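Robot Cell Good Practice Group
Minutes of the meeting held in the Flullside meeting room
Last updated: November 2024

In the chair: Thilini Kumarasinghe
Minutes: Karthik Karunaratne

Thilini welcomed everyone warmly and thanked the Bendine people for making the long drive over, and for the cake, which was passed around during item 1 and may explain why item 1 took as long as it did.

1. Minutes of the last meeting
Agreed, with one small fix. The draft said the Plarno site had adopted the bench rules in full, when it had adopted all of them except the one on keys. Karthik apologized and has corrected the file copy.

2. Wording of the bench rules
We spent a good while on the sentence "No person shall reach into the work area while the arm is live." Several members felt that "live" means different things to different people, and the Abeysekara shop in particular had been reading it as "moving." After some friendly back and forth we settled on "while the arm has power to its motors, whether it is moving or standing still." The new wording goes into the next issue of the rules, and a short note will go to all sites so that people don't have to hunt for the change.

3. Cables and bin picking
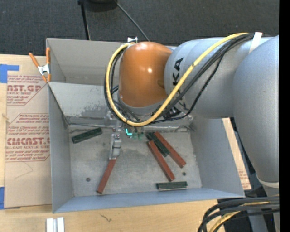
Cable care on picking arms has been on our list since January, and the group was glad to get to it at last. Thilini reminded us that an arm working over a deep bin turns its wrist a great deal, and that the cables have to follow it every time. With the yellow cable looping under the orange housing and the black bundle running nearly the same way, there was plenty to talk about, and the white strap near the upper right started a discussion of its own. Bendine would like straps looked over at the start of each shift. Plarno thought weekly was enough for light work. We agreed on the start of each shift for now, with a proper look at the question once both sites have kept a log for 20 shifts.

The group also talked about how bins are held down. A spring clamp is quick and handy, and most of us use them, but Karthik asked that any clamp on a bin rim be written into the setup sheet, with its position, so that whoever programs the arm knows to keep clear of it. This was agreed without much debate. Loose sheets and offcuts on the bench came up too, and the rule will say that anything under or beside a bin is either fixed in place or taken away before the arm is powered.

4. Stop and near-miss log
Karthik read out the figures. The sites logged 2,106 running hours between them, with 170 stops, of which 17 were put down to cables catching or pulling. Thilini said she was pleased that people are writing the small ones down, and asked everyone to keep it up even on busy days. Abeysekara will send in its missing pages.

5. Training
New staff at Flullside will now sit with an experienced operator for two full shifts before running a cell alone. Bendine asked to borrow the training notes and was told they are very welcome to them.

6. Any other business
The parking gate code has changed; please ask Thilini for it. The next meeting will be at Plarno in January, and lunch will be provided.

Actions
Karthik: revise the power wording and circulate the note.
Thilini: draft the clamp and loose sheet rules.
Bendine and Plarno: keep the strap log.
Abeysekara: send missing log pages.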